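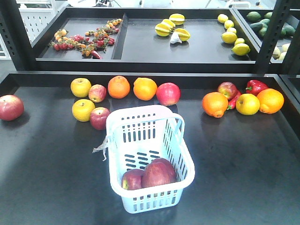

Cledport robot group publishes rules for grocery handling tests
May 20, 2026

A set of good practice rules for testing robots that pick and pack groceries came out this week, and it leaves the hardest questions to the companies doing the testing.

The Cledport guidelines run to 115 clauses. They cover how produce should be set out on a table, how often items must be swapped, and what counts as a finished task. A robot asked to put apples in a shopping basket, for instance, must do it with other fruit close by, and testers have to write down every piece that gets dropped. Each task has to be run at least 15 times before a success rate can be quoted.

That sounds strict until you read the section on damage. Bruised fruit is to be "noted where practical." There is no limit on how hard a robot may squeeze a tomato, and no one has to cut an apple open the next day to check. Anyone who has worked a store produce section knows that is when bruises show up.

Fundow and Poulain, two firms that helped write the first draft in March, have both said they will follow the rules. Both already sell packing systems, and both will grade their own results. Outside checks are optional for the first 3 years.

An earlier draft called for an independent lab in Ornton to repeat one test in every 6. The final text drops that line and gives no reason.

Cleaning gets a page to itself, which is welcome, but it says only that surfaces touching food should be wiped "at suitable intervals." Stores that buy these machines will have to work out for themselves what that means.

Comments on the guidelines can be sent in until the first review, which has no date yet.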